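31 May 2021 — reunion taping, stage walkthrough, Lurley studio

Kenneth Cruzado asked me to do the safety sheet again before the cast of *Brandão Nights* comes in, so this one's mine, gripes and all!

- [x] **Exits.** Both clear. The left one sticks, so shove it.
- [x] **Couches.** Bolted down this time (you all saw the December reunion).
- [ ] **Glassware.** I want plastic. Somebody always throws a drink in the first 12 minutes.
- [x] **Audience seats.** 60 set out, all 7 rows tight.
- [ ] **Orov light over the host chair.** Safety cable missing — do not sit under it.
- [x] **Equipment.** No complaints from me. 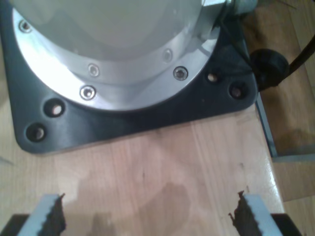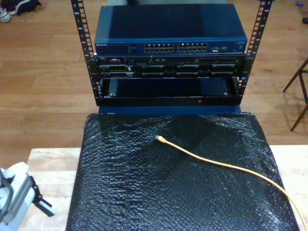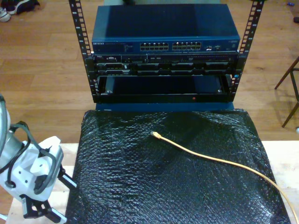 - [ ] **Dressing rooms.** The two exes are still next door to each other, and I've asked twice! Please move one of them down by the Rumau makeup room.
- [x] **Security.** Two guards by the stage, one in the hall. I'd love a fourth if the budget can stand it.

I'll come back for the light and the glasses before anybody gets miked up.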